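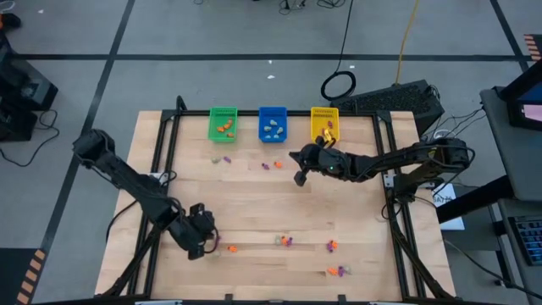 Ticket: Sorting baskets, colours getting mixed
Opened by: Tyyne Leinonen
Handled by: Vilmos Antal
Product: Kallo small baskets, green, blue and yellow
Status: Waiting for customer

Problem as reported

We use the Kallo baskets on a light wooden table for sorting small pieces by colour. The baskets stand in a row at the far side, green on the left, blue in the middle, yellow on the right. Orange goes in green and grey goes in blue. Those two have never given trouble. The yellow basket is meant for purple, but yellow pieces end up in it as well, and at the end of a round somebody has to tip it out and pick through it. It also creeps forward on the table during the morning. By lunch it is out of line with the other two.

What I have tried:
Wiped the table top and the undersides of the baskets. No change.
Swapped the yellow and blue baskets. People kept putting grey in the middle one out of habit, so I swapped them back.
Put a paper label on the front of the yellow basket. It fell off the same afternoon. The plastic has too many holes in it for tape to hold.

Tyyne

Reply, Vilmos Antal, 10:40

Thanks for the picture. I can see orange in the green basket and the grey-beige ones in the blue, as you say. The yellow basket has a purple piece in it near the back and there is a yellow piece on its way in over the front edge, so that matches your report.

Two questions before I suggest anything.
1. Do the yellow pieces have a basket of their own anywhere?
2. Is the yellow basket the same age as the others? The older Kallo ones had a smooth base and slide more.

Reply, Tyyne Leinonen, 11:15

1. No. Yellow was added in May when we got the second bag of pieces from Salminen. Nobody decided where it should go. I suppose people see a yellow basket and put yellow in it.
2. Different age. Green and blue were bought together. The yellow one came out of the store cupboard and the base is smooth. I have just turned all of them over to check, and the other two have small feet.

Reply, Vilmos Antal, 11:50

Then there are two separate faults, and I will log them separately.

Fault A, mixed colours. The basket and the instruction disagree. Give yellow to the yellow basket and put purple in a basket of its own at the right-hand end of the row. We have no purple Kallo basket. White is in stock in the same size.

Fault B, sliding. Stick-on feet, one at each corner underneath. They come 4 to a card, part of the Delum range. Wash the base in warm soapy water and dry it fully before sticking them on. Leave it overnight before use.

For the label, use a card tag and thread string through the holes near the rim. Tape will come off again.

Reply, Tyyne Leinonen, 14:05

Please send one white basket and one card of feet. I will do the string tags here. Until the parcel comes I have told everyone to leave purple on the table and sort it last.

One more thing: the lid I tried from the Testoveck set does not fit any of these. Is there one that does?

Reply, Vilmos Antal, 14:30

Order placed. No lid is made for this size. Keeping the ticket open until the feet have been on for 5 working days. Please report then whether the yellow basket has moved.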